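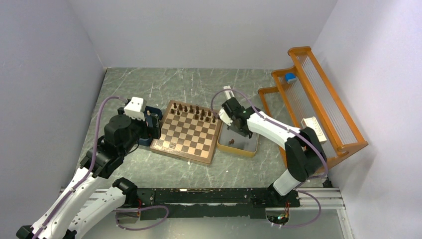 Cullska, 17 June 2019

Dear Sunita, and dear everyone on the list,

Thank you for such a nice long message, which I read twice over coffee and then once more in the afternoon because I wanted to do right by it. I've left the part I'm answering just below, so the digest readers don't have to go hunting for it.

Sunita Nakamura wrote:
> I finally have my grandfather's folding set back from my cousin, and
> all 32 pieces are there, which I did not expect after so many moves.
> The trouble is that I've never owned a set that lives inside its own
> board. Do you tip everything out first and then open it flat? Do you
> put both colors out together? And what do you keep the pieces in
> while you're setting up? Mine roll off the table and under the
> radiator. I'd also like to know if anyone oils the squares. The
> finish on mine has gone quite dull on one side.
> Sunita

First of all, congratulations on the full set! I have bought three boxes at sales over the years and every one of them was short a pawn.

Mine is the same general kind as yours, wooden, with the brown border and the cream and brown squares, and a little metal clasp on the front side. I take everything out before I lay the board down, and I put the pieces in a bowl or a tub, whatever is nearest. The dark navy one to the left of the board does very well. It keeps everything together, and you can reach in without looking. A shoebox lid would do, but I find the knights get tangled up with the bishops in the corners and I end up scratching one against the other.

As for the colors, I like to do one whole side first, and I do the dark ones, along the far edge. Back row, then pawns. In the picture the dark pawns have got as far as two at the left end and four toward the right, with the gap still in the middle, and the squares on the near side are all bare. I always leave the middle pawns for last. My aunt taught me that way and I have never had the heart to change it. The light pieces wait in the tub until their turn, although there is usually one that ends up resting on the table behind it.

About oil, I would go slowly. My board still takes a shine on the near left, where the light falls on it, and I have never put anything on it except a soft, barely damp cloth and then a dry one. If yours is dull on one side only, it may just have stood with that side to a window. Begoñe Cuesta wrote a lovely post on old finishes last October, and I'm sure she would look at a photo if you asked her – she is very patient with beginners, as I have reason to know.

One more thing about the clasp. If it is stiff, please don't force it with a knife the way I did with my first one. A touch of candle wax on the hook and it should close nicely.

Do tell us how the first game goes, and whether you find anything under that radiator.

With warm wishes to you and the family,
Usteris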